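We use cookies to improve your experience. Accept | Manage settings
7 min read

4.2 What we saw at the Fallside open day

I went to the open day with Senthil Murthy in June, mostly to see how the Kuruc group teaches suturing to people who have never sat at a console. They let 73 visitors in, and I think every one of us wanted a turn (I got mine, and I was terrible!). Maxine Merrick ran the demonstration on a skin-like pad and talked the whole way through it, which helped a lot, and she kept coming back to the loop. Get the loop wrong and you chase it all over the pad.
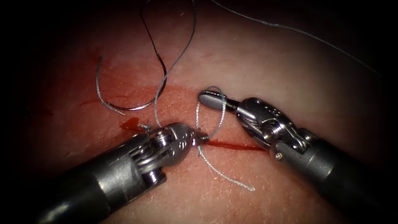
Figure 6a. Both instruments at the incision, with the suture looped at the right jaw and gripped by the left.

I'd read plenty about knot tying before this, but I hadn't understood how much thread there is to keep track of. Senthil asked whether the loose strands bothered her and she said sure, all the time, you just learn which one you're holding. Setsuko Tsuji, standing next to me, wanted to know about force feedback, and that turned into a long side talk that we pick up again in Section 5.

The needle work was the part I liked best. Two thread types were on the pad, a grey braid and a pale blue monofilament, and I found the blue one much easier to follow by eye – so did Senthil, who wears glasses and complains about it. 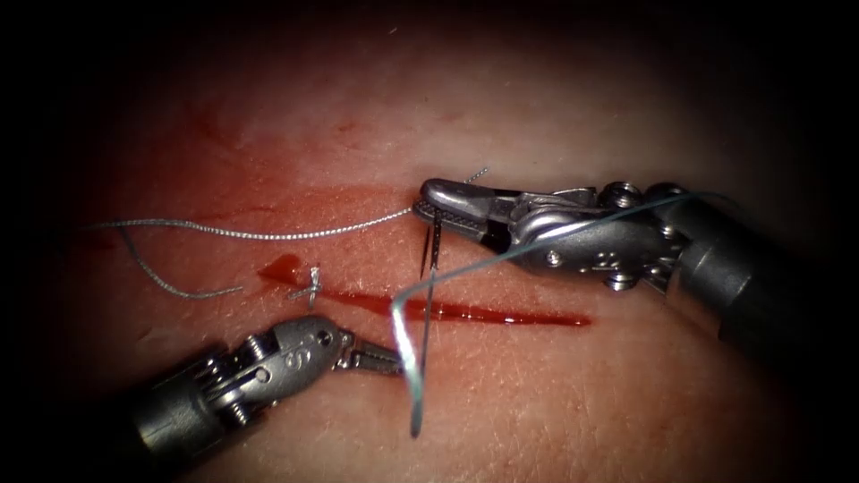

Figure 6b. Needle held in the upper-right driver, with a tied knot in grey braid near the left end of the blood streak.

I filled 2 notebooks that afternoon, and the visitor comments in Table 3 come straight out of them.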